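Ticket 3308 - Room unit stops at nightstand drawer
Site: Bramham guest house, room 203
Opened by: Chanida Nilsuwan, housekeeping
Assigned to: Tharushi Dissanayake, Daller support
Priority: Normal
Status: Open, waiting on site

21 September 2018, Chanida Nilsuwan
The arm opens the top drawer for the left-items check and then waits for a person to confirm. I was told it would close the drawer by itself. I had 12 rooms on my list and walked back to 203 three times to press Confirm. Before the change I checked drawers while I made the bed.

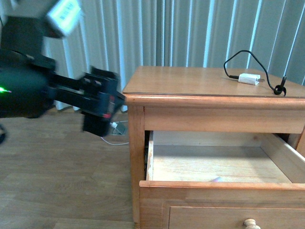 The wait also holds up the room status, so the front desk still sees the room as dirty and calls me. Oranuch Nakpan has the same problem on her floor.

Reply, Tharushi Dissanayake
Log shows code 400, "object in drawer, hold for staff." The hold is intended. Anything left by a guest has to be picked up and logged by housekeeping - the arm does not remove it. What is wrong is the alert, which goes to the wall panel only and never reaches the handhelds. I have turned on handheld alerts for both floors.

Please also confirm the furniture type. The room file lists bar handles. 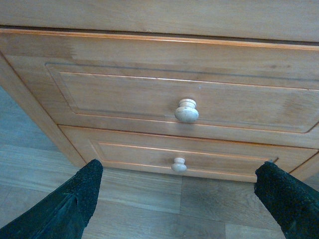

Drawer fronts, 203: round knobs, upper and lower.

Reply, Tharushi Dissanayake
Thanks. Room file changed to round knobs. Please run the check again on the next turnover.

Reply, Chanida Nilsuwan
Alerts now come to my handheld. I can confirm from the hallway if I have already looked in the drawer. The status delay is still there, nearly as long as before. Also, who signs the left-items sheet now? Nantana Phetsri used to do it with us at the end of shift, and she has been moved to the desk.

Reply, Tharushi Dissanayake
Status delay passed to the Tustitz interface team. The sheet is a question for your manager, Krisztina Rácz - I have copied her in. Keeping this ticket open until October.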